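Doigts souples Brestus pour pince Drallunier — fiche produit et avis de sécurité
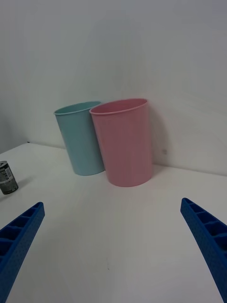
Lorraine Tamihana, support technique, gamme Brestus

Mis à jour le 2022-02-24. À lire avant commande ou remise en service, surtout si vos doigts viennent du premier lot.

LE PRODUIT
Paire de doigts bleus à nervures, pour objets légers : gobelets, petits pots, flacons. Extrémité en pointe, alvéoles rectangulaires sur la face intérieure. Vendus par 2, vis fournies. Compatibles pince Drallunier seulement. Le montage sur autre pince, on nous le demande souvent — non.

LE DÉFAUT
Signalé par l'atelier de Skondonley, puis reproduit chez nous. Une nervure se fend près de la base, côté intérieur. Le doigt continue de fermer, la pince ne voit rien, aucun code d'erreur. Mais l'effort part de travers et l'objet pivote au moment de la levée. Sur un gobelet vide ça fait une chute, pas grave. Sur un flacon en verre, c'est autre chose. À Skondonley un éclat de doigt a été retrouvé à nearly 30 cm de la table, capot ouvert. Pas de blessé.

Cas le plus pénible : deux gobelets coniques côte à côte, bords qui se touchent ou presque. Le doigt passe entre les deux, force sur le voisin, et la nervure prend tout en latéral. C'est là qu'on a cassé le plus vite.

CAUSE
Couches mal soudées à l'impression, uniquement sur les pièces sorties de l'atelier Rutherford avant le changement de buse. Aggravé par un serrage réglé trop haut. Le réglage d'usine de la pince est trop fort pour ces doigts, la première notice ne le disait pas. Notre erreur, c'est corrigé dans la notice jointe.

QUI EST CONCERNÉ
Lot marqué R sous le talon du doigt. 200 paires livrées. Pas de marque = pas concerné. Marque illisible : traitez comme concerné et écrivez-nous.

À FAIRE TOUT DE SUITE
Arrêt du robot, air et courant coupés. Pas d'inspection pince sous tension, même « juste pour voir ».
Démonter les deux doigts. Plier doucement à la main, regarder la base de chaque nervure à la lampe. Trait blanc ou fente = rebut, la paire entière. Ne pas recoller.
Serrage à 20 N maxi, à régler dans le menu pince, page Effort.
Capot fermé pendant les cycles, sans exeption.
Espacer les gobelets dans le programme de prise. Si impossible, approche par le dessus.

En attendant les pièces, pas de verre ni de liquide sur les postes équipés du lot R.

REMPLACEMENT
Gratuit, port compris. Envoyez le numéro de commande et une photo du talon, pas besoin de renvoyer les doigts cassés sauf si on vous le demande. Nouvelle version : base épaissie, même perçage, même couleur. Le point de prise bouge un peu vers l'avant donc refaire l'apprentissage des positions — pas long mais obligatoire.

Envois dans l'ordre des demandes. Stock complet prévu en mai, les sites à l'arrêt passent devant.

ENTRETIEN
Contrôle visuel à chaque changment de série. Chiffon humide, pas de solvant. Ne pas stocker doigts montés et pince fermée, les nervures se marquent.

Demandes de remplacement : formulaire support, objet « lot R ».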